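Okay, a few people asked about the marble-look tabletop and the lavender-grey walls around it, so here comes a thread. Get a snack.

Our place is from 1978 and the workroom had the beige to prove it. Beige walls, beige table, beige light switch. I spent a whole September evening at the kitchen counter with swatches, and Corey Kerslake (next door, very patient) kept saying "those are the same color, hon."

They were not the same color!! One was Pleltton's plain grey and one was their Wetudness, a grey with a tiny bit of lavender in it. I know, the name. I almost skipped it for the name.

Anyway, I went pale lavender-grey for the panels on the back and both sides. At noon it's nearly plain grey, and after dinner the purple wakes up a little. I like it better after dinner.

Then the top. I wanted white with veins, and I wanted grey AND brown in the veins, which narrowed things down fast. Most of the samples were all grey and looked like a bank lobby to me. The Stemel one had the brown. Ordered it that night.

Total for the top was 240 dollars, and delivery was another 39. The real stone quote was 3762, so that was a short conversation.

Things I learned the annoying way: look at the pattern in your own light first. Mine seemed so much busier in the store. And put the trim strip on along the back before you get attached to the look without it. I went a week with a bare seam and it collected every crumb in the county.

Candela Miranda asked if the veining hides dust. Kind of? It hides coffee drips way better than dust. The brown bits are doing a lot of work for me there.

The white top and the pale walls together: 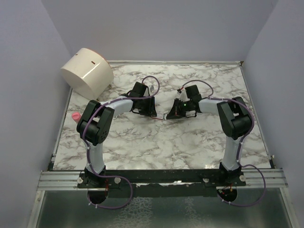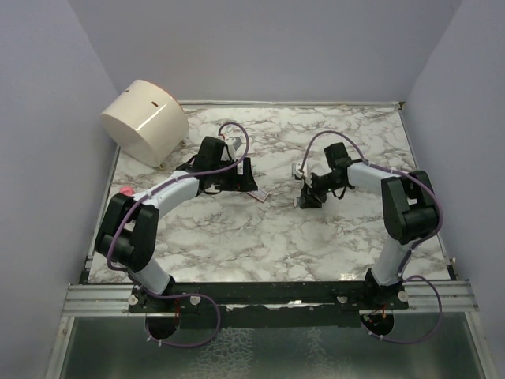
Marble pattern on the table, lavender-grey behind it and up both sides. I'm still so happy with this combo!

What do you clean a marble-look top with?

Warm water, a drop of dish soap and a soft cloth, then a dry towel so it doesn't streak. For dried-on stuff I lay the damp cloth on it for a few minutes and wipe again. I stay away from scrubby pads, and I tried the Neagu spray once and went right back to dish soap.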